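Textile Care, Unit 4: Dyes and colour loss

Most dye that comes out of a garment does so in the first few washes. It is dye that never bonded to the fibre and was left on the surface after finishing. Reds and dark blues on cotton are the usual cases. Polyester holds its colour better once it has been dyed at high heat.

Water temperature matters more than the amount of powder. At 40 degrees a poorly fixed red will bleed into anything pale in the same drum. Sort by colour first and by fabric second.

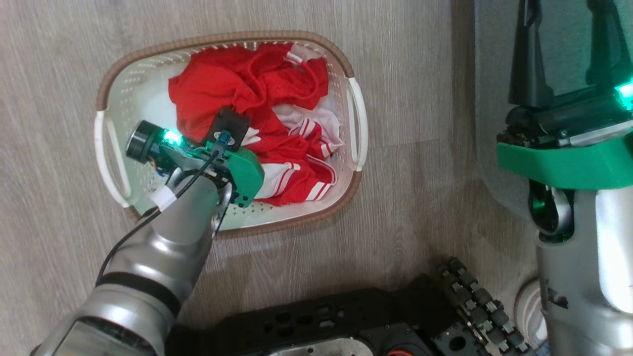
Testing for bleed is simple. Wet a hidden seam, press it with a white cloth and leave it for a minute. If the cloth picks up colour, wash the item alone in cold water and test again afterwards.

Striped goods need the same test on the darker stripe. Do not leave them in a damp heap, as dye can move from one band to the next while they wait.

For June: read the Gratura handout on fixing agents and bring one cotton sample, 300 mm square, unwashed.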